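ROBOTICS CLUB NEWS — Rillitstead students and the store aisle challenge

17 May 2024

Quick one this issue, we're packing for Redham as I type. Lots to cover so apologies for the order.

First, the challenge itself. For anyone who missed the March newsletter: the Redham event is a store aisle task. Robot drives up an aisle, finds the product on its list, picks it, brings it back to the start, puts it down without dropping it. Sounds easy. Points for each item, points off for touching the shelf, big points off for crossing the floor line. Twelve minutes on the clock per team, no restarts after the first pick.

Our entry is called Groen (the middle school group named it, long story, there was a vote). Arm and gripper were mostly done by spring break. Since then it has been software, cable ties and more software.

Where we are right now. Picking bottles: good. Picking boxes: depends on the box. Thin cartons are still a headache, the fingers close and the thing squirts out the side. The build group has new finger pads cut in a softer rubber and those go on before we leave. If you took the spare set home to trim them, please bring them BACK.

Driving is better than it was. The turn at the end of the aisle used to go wide almost every run, now it's maybe one in five. Still working on that one.

We also got two long sessions on the practice floor at Vondance, which made a huge difference. Proper shelving with real stock on it, striped tape on the floor, bright light coming in at the far end that confused our vision code completely on the first evening. Better to find out there than at Redham. Second evening we turned the exposure down and re-shot the whole training set, 2,856 pictures, and the bottle detector quit seeing things that weren't there. Wrist camera is staying where it is for the event. It sees the brackets on both sides of the gripper mount and the students like having those in view as a reference when they check the aim.
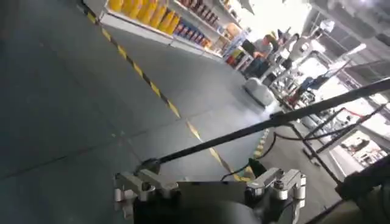
WHAT WE STILL NEED

Drivers for the trip. We have seats for 14 and need a few more. Email the club address with how many seats you have and whether you can take a crate.

Batteries. All club batteries back on the charging shelf by the night before, labeled. Unlabeled ones stay home.

Permission slips. 57 handed out, not nearly that many back. The form is the green one, both sides. Yes the back too.

Snacks. Nothing with powdered sugar on it near the arm, we learned.

TRIP DAY

Meet at the side door of the Rillitstead building at 6:30, vans leave at 6:45 and we can't wait. Club shirt, closed shoes, hair tied back if you're in the pit. Safety glasses are in the blue tote. Families are welcome to watch from the bleachers and there is a lunch counter on site, cash only as far as we know.

Pit crew list is posted on the shop door. If your name isnt on it you are on the scouting team, which means a clipboard and watching every other robot in our group. We need good notes on how other teams grip the boxes. Sketches are great.

AFTER REDHAM

No build session the week we get back. Shop cleanup the week after that, then summer sign-ups open for returning students first and new ones a week later. Beginner group will start with the small line-following kits again, no experience needed, and there's space for older kids who want to help teach it.

More when we're home — results go up on the club page the same night if the wifi in the van cooperates.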